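**Jusumstead Household Forum > Floors > Hard floors**

# Long-handled pan on tile: fine debris under the lip, flat wrappers won't lift

Thread opened September 21, 2020

### tk_hsiao

The floor is glazed ceramic tile with recessed grout joints. I sweep it with a long-handled dustpan and a long-handled broom, standing up, one in each hand. The pan is beige plastic with a straight front lip. I have two complaints.

1. Flat litter. Snack wrappers lie against the glaze and the bristles ride over them. A wrapper lying diagonal to the stroke rotates instead of moving forward. Crumpled tissue has the opposite problem, in that it moves too easily and goes past the side of the pan if the stroke is fast.

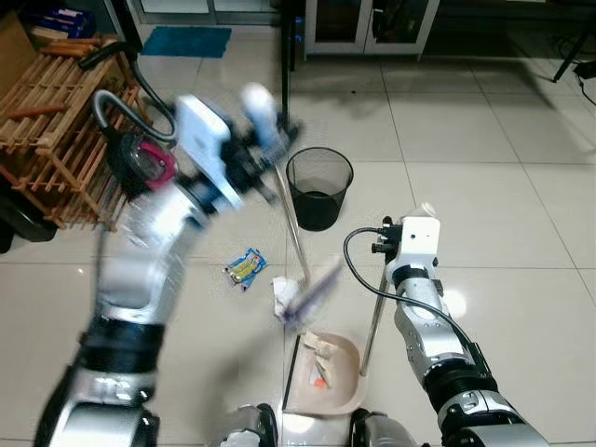 2. Fine debris. Dust and crumbs collect in a line along the lip. Each time I pull the pan back and sweep again, the line gets thinner but never disappears. On the grout it is worse.

The pan handle is 83 cm. I am open to replacing the pan, the broom, or both. I would prefer to avoid taking the vacuum out for a few scraps of paper.

### mwojcik

Line along the lip: the lip is not flat to the floor. Put the pan down empty, press the handle the way you normally do, and slide a sheet of printer paper under the front edge. If it goes in at the center and stops at the corners, the plastic has bowed. If it goes in everywhere, your handle angle is wrong and the pan is rocking back on its heel.

A new pan will do the same thing in a year if it has a hard lip. Get one with a rubber strip. The Brovis long-handled pan has one and you can buy the strip separately.

### ludmila_k

I disagree on the rubber strip. On smooth vinyl it seals well. On tile with recessed grout it catches on each joint when you pull the pan backward, folds under, and then you have a larger gap than the one you started with. I went through two strips and went back to a plain lip.

What works on grout is direction. Set the lip parallel to the joint and in the middle of a tile. Do not let it span a joint. If the tiles are 16 inches there is room for any ordinary pan.

### mwojcik

Two strips from whom? The soft black ones fold. The stiffer gray ones don't.

### ludmila_k

Soft black. I will accept that the gray ones may be different. I still would not pull any strip backward over grout.

### tk_hsiao

Paper test done. The sheet goes in at the center and stops at both corners, so it is bowed. Tiles are 16 inches, so I can set the pan inside one.

On the layout, in case it matters for sweeping order: the worst area is the strip near the mirror. There is a mat on the tile there and a chair close by, and grit builds up along the edge of the mat.
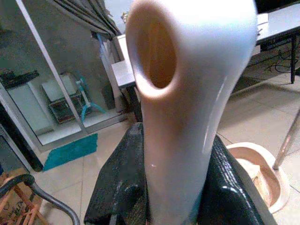 I have been sweeping parallel to the mat edge, away from the mirror, then lifting the mat afterward. Lifting it puts a second line of grit on the part I have already done. Is there a reason to leave the mat down at all?

### suchen_c

No. Mat first, always. Fold it in on itself, carry it out, shake it, then sweep the bare tile. The mat goes back last.

For chairs the same applies. If it can be moved with one hand, move it. Sweeping between chair legs costs more time than lifting the chair twice.

On the wrapper question, use the side of the brush head. Turn the broom a quarter turn so the short end leads, press down on the near edge of the wrapper and draw it toward you. The far edge comes up off the floor. Then turn the head back and push. This only works if the bristles are fairly stiff.

### mwojcik

Or bend down and pick the wrapper up. It is one object.

### suchen_c

He said standing up. Some of us use long handles for a reason.

### mwojcik

Fair point. I withdraw it.

### t_lui

I clean stairwells and lobbies for a living, mostly tile. Comments in order:

- **Stroke length.** Short. The bristles should stay on the floor for the whole stroke. If the tips flick up at the end, tissue goes airborne and dust goes over the back of the pan.
- **Bristle type.** Flagged (split) tips for dust, unflagged for paper and grit. One head will not do both well. Most household brushes sold in a set with a pan are flagged and too soft for a flat wrapper.
- **Sequence.** Large pieces first, as a separate pass. Empty the pan. Then fines. If paper is already in the pan it sits at the back and comes forward when you tip the handle, and it drags the fines out with it.
- **Bin position.** Put the wastebasket at the end of the run, behind the last row of debris, and sweep toward yourself. Mesh baskets need a liner if you are putting dust into them. An unlined mesh basket returns a portion of the dust to the floor when it is knocked.

For a bowed lip, hot water sometimes fixes it. Fill a tray with hot tap water, stand the pan in it lip down for 11 minutes, then press it flat on a cutting board under a stack of books until cold. I have done this on polypropylene pans. I have not done it on anything brittle and would not recommend it there.

### ludmila_k

Agree with all of this except the liner. Mesh basket with a liner means the liner traps air and billows. I tape a disc of cardboard into the bottom and leave the sides open. Paper goes in the mesh basket, dust goes in the kitchen bin.

### t_lui

That works if you have two bins within reach. In a lobby I have one.

### tk_hsiao

Useful. I checked the brush: flagged tips, soft. That accounts for the wrapper.

A second question before I buy anything. I also have a short blue hand brush, and I keep it in the pan. The canister vacuum stays in the same room, between the wastebasket and the shoe rack. The slatted rack is the other grit source. Whatever comes off the shoes drops through the slats and ends up on the tile beneath.

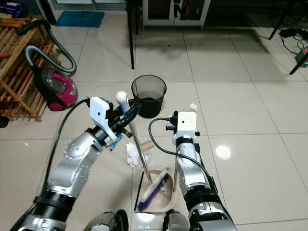 *Photo: tk_hsiao, Jusumstead Household Forum*

So for the rack area, would you use the hand brush, the long broom, or give in and run the vacuum? The gap under the bottom slats is too low for the broom head.

### suchen_c

Vacuum, with the crevice tool. A broom under a shoe rack moves grit toward the wall and leaves it there.

### mwojcik

Vacuum for under the rack, agreed. For the open floor I would leave it parked. Check the filter while you have it out. My Andosa canister lost most of its suction on grit because the foam behind the bin was packed, and I had been blaming the hose.

### ludmila_k

Hand brush for me. Slide the rack forward a foot, brush the tile behind it into the pan, slide it back. A vacuum head on gritty glazed tile can scratch if the wheels are hard plastic. Marchetti say in their care sheet for polished tile to sweep before vacuuming, and I follow it on mine.

### suchen_c

His tile is glazed ceramic. Yours is polished. Those are different surfaces.

### ludmila_k

They are. The wheels are the same wheels, and I would still sweep first.

### t_lui

Both methods are acceptable. Two practical notes.

If the hand brush lives in the pan, take it out before the pan goes on the floor to receive anything. Fines settle in the bristles and you put them down again at the next job. Hang it on a hook by the handle.

If you vacuum, pick up whole wrappers and tissue beforehand. Tissue in a canister hose lodges at the bend, and then the next wrapper lodges against the tissue.

### tk_hsiao

Plan, then:

1. Mat out and shaken, chair moved.
2. Paper and wrappers in one pass, emptied into the mesh basket.
3. Fines in a second pass, lip parallel to the joint, pan inside one tile.
4. Crevice tool under the shoe rack.

I will try the hot water on the lip before ordering a Brovis. For the broom I am looking at a head with unflagged bristles on the same thread as my current handle.

### t_lui

Check the thread pitch before you order the head. There are at least two in common use and they start the same way. The wrong one goes on for two turns and then binds.

### tk_hsiao

Follow-up. Hot water worked for the most part. The paper now stops at the center and at the left corner, and goes in slightly at the right corner. The dust line is down to a short section on that side. I wipe it with a damp cloth.

The stiff head has not arrived yet. The quarter turn does move a wrapper with the soft one if I press hard enough to splay the bristles, which I assume shortens their life.

### suchen_c

It does. Wait for the stiff one.

### mwojcik

Repeat the hot water with the right corner weighted. And get the gray strip.

### ludmila_k

Do not get the gray strip until you have tried the lip without it for a month.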